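3.2 Materials and layout

Toys came from the Vilton playroom, same stock as the February pilot. Mixed sizes on purpose - large studded bricks, small ones, balls, a few odd shapes. Two open bins per table, and sorting categories were left to the group. We coded where things ended up and what got left on the wood. 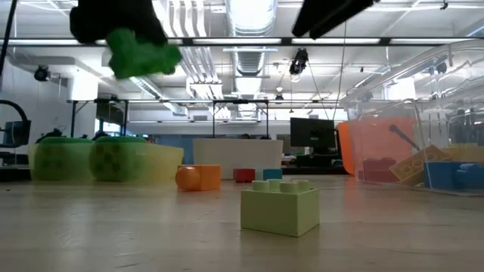
Category choice was less tidy than the Clirkstead protocol assumes. Color came up first in most sessions, then shape, then a mix of both. Balls are the awkward case. An orange ball resting against an orange cube can be read as a color pair or as two leftovers, and the coders split on this. The two green perforated balls in the yellow bin are easier, same color and same shape, so coded as "both". Disagreements went to a third coder. Agreement was acceptable after about 22 sessions, lower before that.

Small bricks were scored seperately. Orientation noted as studs up, hollow side up or on edge, following Zelenák with 2 changes: no score for rotation, and touching bricks count as one cluster. Bricks near a bin but outside it = "unsorted", even when very close.

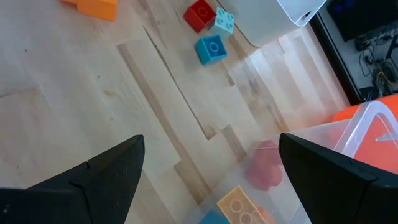 Figure 3. Small bricks outside the white bin, mixed orientation (one studs up, two showing the hollow side).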